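## Section 2: Planning and budgeting before you order

Read this section before you ask for a quotation. It covers a two-arm bench installation of the Akolgo kitchen cell, with hands fitted, for handling pans, plates and food items.

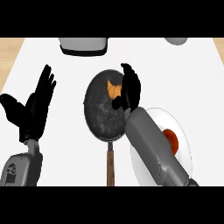

Most of the cost of a cell is settled by three early choices: the size of the table, the type of hand, and how much of the work will be tried out in simulation first. Settle these in the order given. Changing the table after the arms have been ordered usually means a new base plate and a second delivery charge.

### 2.1 Write down the task

1. List each object the arms will handle. Include its width, its weight and the shape of any handle.
2. Mark which objects need two hands and which need one. A frying pan with a long handle often needs one hand on the pan and one free for the food.
3. Note where each object starts and where it must end up, for example from pan to plate.
4. Add anything that stays on the table but is not handled, such as a small appliance at the back. It takes up reach all the same.
5. Keep the list to one page. The supplier will price from it.

**Note:** If an object is likely to change within the year, list both versions.

### 2.2 Run the task in simulation

The Lisance planning package lets you set out the table, arms and objects on screen before anything is bought. One seat is included with the planning service for the first 2 months.

1. Enter the table size. The smallest table we supply for two arms is 600 mm deep.
2. Place both arms and set the clear space between their bases. Do not go below 330 mm.
3. Load your objects from the library, or send us drawings of your own.
4. Run the task slowly and watch the forearms as well as the hands. A forearm that crosses over a plate may be clear of it on screen and still be too low once a real plate with food on it is put there.
5. Move the plate or the pan and run the task again. Save each layout you might want to keep.
6. Export the parts list and attach it to your request for quotation.

**Caution:** Simulated grip is kinder than real grip. Do not order hands on the strength of a simulated run alone. Ask for a loan pair, or send sample objects to the Mevine workshop for a grip check.

### 2.3 Choose the hands

Two types are offered.

- **Five-digit hand.** Suits mixed objects and handles. It costs more to buy and more to look after, and the finger covers are a wearing part.
- **Two-finger gripper.** Suits one or two known objects. Cheaper, quicker to clean, simple to replace on site.

You may fit one of each. If you do, check that the controller licence covers mixed hands – the basic licence does not.

### 2.4 Draw up the budget

1. Start with the arms, hands, controller and table.
2. Add the base plate, part number 346. It is not included in the table price.
3. Add delivery, lifting and the electrician's visit.
4. Add guarding or a scanner, according to your own risk assessment.
5. Add training for at least two operators. One trained person is not enough to cover leave.
6. Add a year of spares: finger covers, cables, one wrist seal for each arm.
7. Set money aside for pans, plates and test food. It is a small sum but it is often left out, and then it has to be found from somewhere else.

**Note:** Sites that close in August should ask for a delivery date well before or well after. The Prununel depot will not hold crated arms over a shutdown.

### 2.5 Check the room

1. Measure the doorways and any lift on the route in.
2. Confirm that the floor is level where the table will stand. Timber floors need a load check first.
3. Leave room to walk behind the table. You will need to reach the rear connectors.
4. Mark the emergency stop positions on the plan and send us a copy with the order.

When the plan is signed, go on to Section 3, Unpacking and lifting.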